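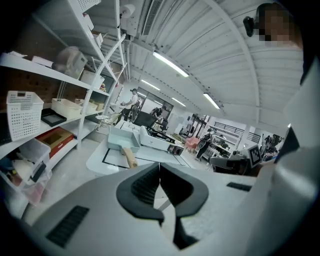
Chiyo Katayama wrote on 2023-09-24:

> I moved from the old Takagi handset to the new one in August and used
> Javumix to carry the text messages over. The export log reports 1,471
> messages. The import log on the new phone reports the same number and
> no errors. Even so, when I open a long thread the earliest message is
> from the spring, and the older ones have gone. Search doesn't find
> them either. Both phones run Ostix with default settings. Is the
> import broken, or is something deleting them afterwards?

The import is fine. The messages are being removed after it, by the phone and without any warning.

Ostix has a setting for how long the message store keeps old texts. On the build your old phone was running, the default was "Keep all". The newer build sets it to 180 days on a clean install. The clean-up job runs when the phone is on charge and the screen has been off for a while, so an import done in the evening will look complete and the older part will have gone by morning. Javumix writes the original date into each record, as it should, and the clean-up job goes by that date and takes no notice of when the record was added.

You can confirm it on your own phone. Open Settings, then Messages, then Storage, and look at the line marked "Remove after". If it gives a number of days, you have the same case.
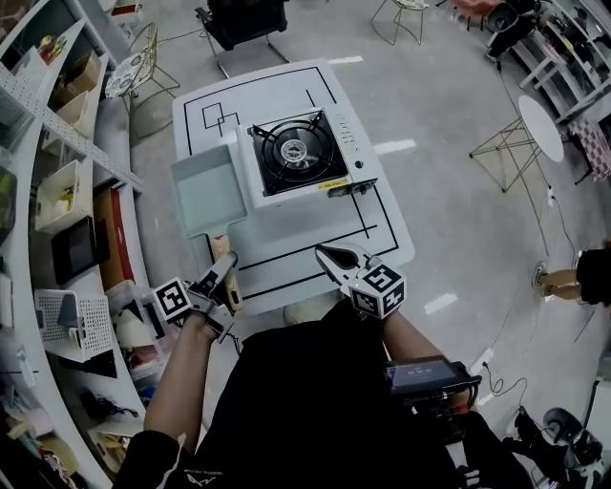
Portable gas stove and square pan on the table.

To get the messages back, provided you still have the export file:

1. Set "Remove after" to "Keep all". Do this before anything else.
2. Restart the phone. The clean-up job reads the setting only when it starts, and it may already be queued with the old value.
3. In Javumix, choose Import and pick the original export file. Leave "Skip messages already present" ticked. Matching is done on sender, time and the first part of the text, so you won't get doubles.
4. Leave the phone on charge overnight and compare the thread counts the next day.

Don't make a fresh export from the new phone before step 3 if you save to the same folder. Javumix uses one file name for each day and will write over a file of the same name. If you sync that folder through Turolley, the server copy is replaced as well, although Turolley keeps earlier versions for 90 days and you can fetch one from the web page under Files, History.

I tried all this on a spare Takagi with a test export of my own. With the default setting the old messages were gone after one night. With "Keep all" and a restart they were still there after six nights. I also tried "Keep all" without the restart, and lost them again on the first night.
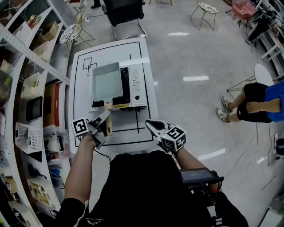 A reply further up the thread asked whether picture messages are affected in the same way, and whether pinning a conversation protects it.

Picture messages are affected, and they are the worse case. The clean-up job removes the attachment along with the record, and the export file holds attachments only if "Include media" was ticked when it was made. It is off by default. Without it the re-import gives you the text of the message with an empty placeholder, and the only remaining source is the old phone. Don't wipe that yet.

Pinning does nothing here. It changes the order of the list and has no effect on storage. Locking a single message with a long press does protect it, but the lock flag isn't part of the export format, so it is lost on the way across and has to be set again by hand.
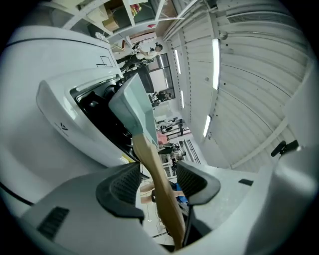

On the Javumix side there are two changes I'd like to see. The import screen could read the retention value before it starts and show a warning if any record in the file is older than that. The value is readable by any app that holds the default messaging role, and Javumix has to ask for that role in order to import at all, so no new permission is needed. The second is a count check the day after an import, with the result written to the log. I have a patch for the first and will post it once I've tested it on the older build, where the setting is stored under a different key. I haven't started on the second.

Chiyo, if the counts are still short after step 4, please send the header lines of the export file (everything above the first record) and the Ostix build number from both phones. Leave the messages themselves out, as the list archive is public.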